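Trois fraises et beaucoup de chaises

J'ai passé une matinée d'avril à la journée portes ouvertes de Bomurent, à Loltholm, et j'en suis revenu avec un sac en toile, un dépliant et une mauvaise humeur que je vais essayer de justifier ici. La société y présentait Fogh, son bras robotisé destiné, d'après le dépliant, aux « cuisines collectives, aux résidences et à tous les lieux où l'on sert ». On nous avait fait asseoir sur des chaises pliantes, face à une table, et l'on nous a parlé pendant quarante minutes avant que quoi que ce soit ne bouge.

Je n'ai rien contre ces machines. J'ai travaillé assez longtemps en restauration scolaire pour savoir ce que coûte un poignet fatigué à la fin d'un service, et si un bras articulé peut soulager quelqu'un, qu'il vienne. Ce qui m'agace, c'est le décalage entre la phrase et la table. La phrase dit que l'automatisation des gestes de service est arrivée. La table, elle, porte ce que l'on a bien voulu y poser, sous un éclairage doux, sans vapeur, sans eau, sans personne qui passe derrière avec un chariot en criant « chaud ».

On nous a annoncé que le système avait été entraîné sur 3000 prises. Le chiffre est revenu deux fois, puis une troisième en réponse à une question qui portait sur autre chose. Trois mille prises de quoi ? De fruits bien espacés sur une surface lisse ? Une cantine moyenne sert 852 plateaux certains midis - je parle de la mienne - et aucun ne ressemble au précédent. Les fruits y arrivent en cagette, tassés, parfois écrasés au fond, et c'est le fond de la cagette que j'aurais voulu voir.

L'exercice du matin portait sur les fruits, petits et gros. 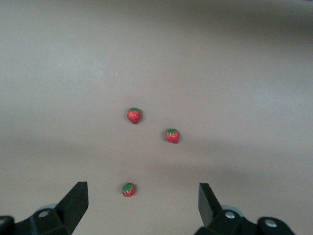
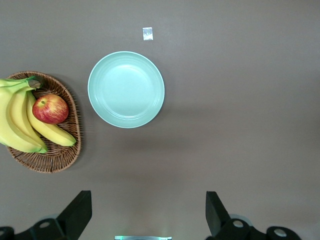
Dans les deux cas, beaucoup de table nue autour des objets. C'est mon grief principal, et je le maintiens. L'espace libre est un luxe que les cuisines n'ont pas, et une pince qui dispose de toute la place voulue pour s'approcher d'une fraise ne m'apprend pas grand-chose sur ce qu'elle ferait dans un bac plein.

Stellden, à qui j'avais fait lire une première version de ce billet, m'a répondu que je me trompais de procès : un apprentissage commence toujours par des cas simples, on ne reproche pas à un apprenti de s'exercer sur une planche propre, et reprocher à un laboratoire de montrer ses exercices revient à l'encourager à ne plus rien montrer du tout. Mieux vaut une porte ouverte sur un travail inachevé qu'une vidéo montée. L'argument est bon, je le reproduis en entier ou presque.

Il ne me convainc qu'à moitié. L'apprenti, on ne l'envoie pas démarcher les mairies. Or le dépliant de Bomurent parle déjà de location mensuelle, avec un engagement de 12 mois, et la page consacrée aux tarifs est plus fournie que celle qui décrit les limites de l'appareil. Celle-là tient en trois lignes, dont une sur l'alimentation électrique. Si l'on tient à nous présenter un exercice, très bien, qu'on l'appelle ainsi, et qu'on nous dise à quel moment la machine échoue. J'ai posé la question. On m'a parlé d'un taux de réussite de 85 %, sans préciser ce qui comptait comme une réussite. Une fraise saisie mais abîmée, par exemple, dans quelle colonne la range-t-on ? La réponse devait m'être envoyée par courriel. Je l'attends.

Il faut être juste sur un point : les gens de l'atelier, eux, ne survendaient rien. Ceux à qui j'ai parlé près de la machine à café admettaient volontiers qu'un changement d'éclairage pouvait leur gâcher une journée. Cette franchise-là aurait mérité le micro. Elle est restée du côté des gobelets, pendant que dans la salle on projetait une courbe qui montait.

Je retournerai à Loltholm s'ils rouvrent à l'automne. Je viendrai avec ma propre cagette, achetée le matin même au marché, et je demanderai qu'on la vide sur la table telle quelle.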